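Gathering Your First Good Set of Simulated Demonstrations

Posted by Rūta Raudsepp, 30 October 2021

When I wrote up how to get Plurkov talking to the simulator back in August, a good many of you wrote in with the same question, which was more or less "fine, it runs, now what do I record?" So this page is the answer to that, and I'm afraid it is a long one, so get yourself a drink first. I'll assume you have the two-armed robot loaded in a furnished room, that you can drive both grippers by hand, and that pressing the record key makes a file. If any of those three isn't true yet, go back to the August page and come find me here later.

Before you record anything at all, write the task down in one sentence. I mean on paper, or in the notes box in Akitz if you use that. Ours for the first set was "pick up the striped vase and set it in the tray." It looks too simple to bother with, but Hubert Zieliński and I both recorded a whole afternoon of that task once and found out later that he had been laying the vase down on its side and I had been standing it up. A learner fed half of one and half of the other will try something in between, and I can tell you it isn't pretty. So your sentence might need to be a bit longer than you think! Say which way up. Say when it counts as finished.

Step 1. Set up your views

You want at least one view from the body of the robot, looking out over the arms, and one close in at each gripper. Drive the arms around for a few minutes with all the views open and see what each of them can and can't show you. A close view is lovely for the last little bit of an approach, when you're lining up the fingers, and nearly useless for knowing where you are in the room.

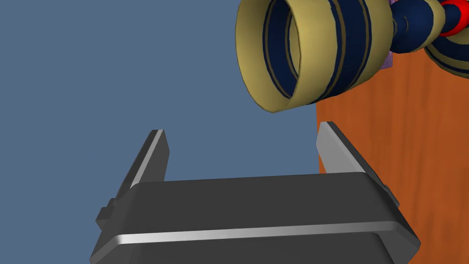 Slow down as you get near the thing you're going for. New people nearly always come in fast, overshoot, wiggle back, and then close the fingers, and every one of those wiggles goes into the file as something worth copying. I still do it when I'm tired. If you catch yourself wiggling, stop the recording, throw it out and start over. It costs you less than a minute and you'll thank yourself when training time comes.

Open the fingers before you approach, too, and open them wide. If you open them halfway through the reach, the learner has to work out when you decided to do that, and you probably did it at a different moment every time without noticing.

Step 2. Decide what moves and what stays put

There's a settings file called layout in your task folder. In it, each object has a line saying whether its starting place is fixed or shuffled. For the first batch, shuffle only the thing you're picking up and leave everything else alone. Once a model trained on that batch can do the job at all, start shuffling the place you're putting it down, then the lighting and the wall colors if you like.

Dalia Juška does it the other way and shuffles everything from the start, and her results are perfectly good, but she has far more patience than I have and records a great deal more. With a small set I think you're better off being stingy.

One small thing that bit me: after you change the layout file you have to reload the room, not just reset it. A reset puts things back according to the old file. I recorded a full morning's worth before I noticed.

Step 3. Pick a starting pose and stick to it

Save a pose for both arms under the name "home" and begin every recording from there. Do this even for the arm you aren't using. It's very tempting to leave the idle arm wherever it ended up last time, but the learner sees that arm too, and if it's somewhere new in every file then it's one more thing to puzzle over.

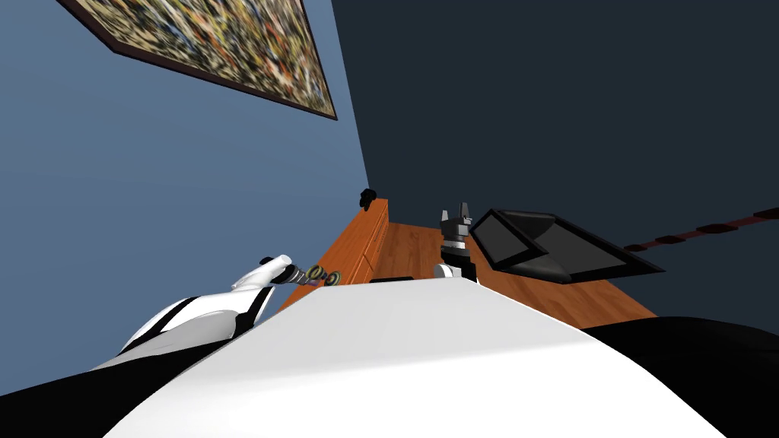 I also wait two full seconds at home before I start to move. Count it out loud if it helps (Elikem Ackah does, and it drives the rest of the office up the wall). Trimming a pause off the front of a file later is easy, and there is no way to add one on.

Step 4. Record in short sittings

Half an hour, then get up. Your hands get sloppy well before you feel tired, and it shows when you play the files back. We record in batches of whatever fits in that half hour and put the operator's initials in the batch name, so that if somebody had a bad day we can find all of it at once.

Our first set came to 416 recordings. After we'd gone through and thrown out the bad ones we had 339, and the model trained on the smaller set did better than the one trained on everything. I was a little heartbroken over those deleted afternoons, but there you are.

Step 5. Watch them back

Yes, all of them, at double speed or faster. Use the "review" window, and press K to keep and X to drop. Drop anything where:

- the object slipped and you caught it again
- the arm bumped the furniture on the way
- you started from somewhere other than home
- the ending doesn't match your written sentence

Ivars Lepik keeps his slips in a separate folder to teach recovery with later on, and if you have the disk space that's a fine habit. Just don't let them wander back into the main set.

Step 6. Export

Choose "Export set," pick the folder, and leave the frame rate as it is. If the export stops with error 1649, one of your files has no ending marker, most likely from the window being closed while it was still recording. The log names the file. Delete it and export again.

After that you're ready to train, and I'll cover that on the next page as soon as I've finished writing it. If you get stuck before then, send me your layout file along with your question, as it saves us a round of letters.

Related pages
Getting Plurkov Talking to the Simulator
Naming Your Batches So You Can Find Them Again
Akitz Notes Box: Tips and Shortcuts
Driving Two Arms With One Pair of Hands
Moving a Task From Urbonaitė to Taltholm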